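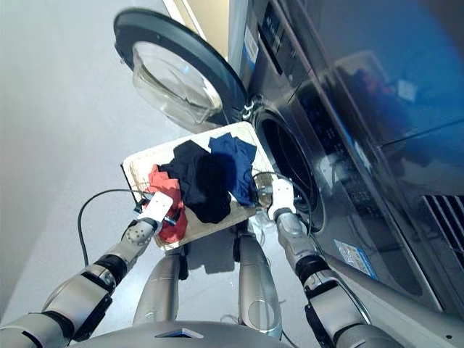

Home | News | Business Banking | Markets | Contact

Ultaneo Adds Invoice Financing for Small Exporters

July 6, 2026
2 min read
Print this page | E-mail this article

Commercial lender Ultaneo has started offering invoice financing to small companies that sell goods abroad, a market it had left to larger banks until now.

Under the new program, a business can borrow up to 85 percent of the value of an unpaid invoice once the goods have shipped. The rest, less fees, is paid out when the overseas buyer settles the bill. Ultaneo will accept invoices issued to buyers in 44 countries.

Naima Bensaid, who heads trade lending at the company, said many smaller exporters wait months for payment while their own suppliers expect money right away.

"They have the orders and they have the customers," Bensaid said. "The cash is tied up in between, and a regular line of credit often isn't large enough to cover it."

Applicants need at least 2 years of export sales and must carry credit insurance on their foreign buyers. Sollex, an insurance broker, will arrange coverage for companies that do not already have a policy. Ultaneo said it will decide on most applications within seven business days.

Fees will depend on the buyer's country and the length of the payment terms. The lender has not published a full rate schedule. Invoices in U.S. dollars and euros are eligible at launch, and other currencies may be added later.

The program was tested over the winter with a small group of customers, including parts maker Lightfoot and packaging supplier Zommont. Both have signed on for the full version.

Applications are open through Ultaneo's business banking offices. Online filing is planned for later in July. Existing borrowers can apply without closing their current credit lines, but the combined balance will count toward their overall lending limit.

Print this page | E-mail this article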